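Stodness Workshop Course - Handout 4
Setting Out Blocks on a Mat
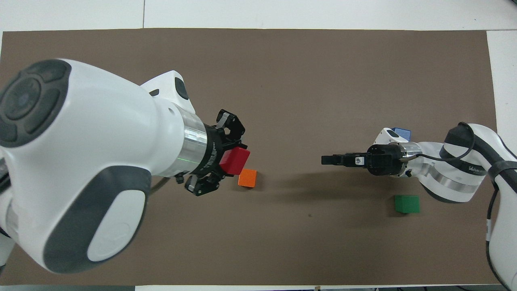
Fig. 1. Brown mat on a white table, with the red block and the small orange cube close together.

Lay the mat square to the table and leave a strip of white showing along the top. Use the mat as your work area for all block exercises.

Exercise A: place the four blocks well apart. Sketch their positions from above, then clear the mat and set them out again from the sketch.

Exercise B: bring two blocks together without letting them touch. Measure the gap - in millimeters - and write it down.

Keep both sketches for the February session in room 328. Reading: Oddale course pack, pages 37 to 47.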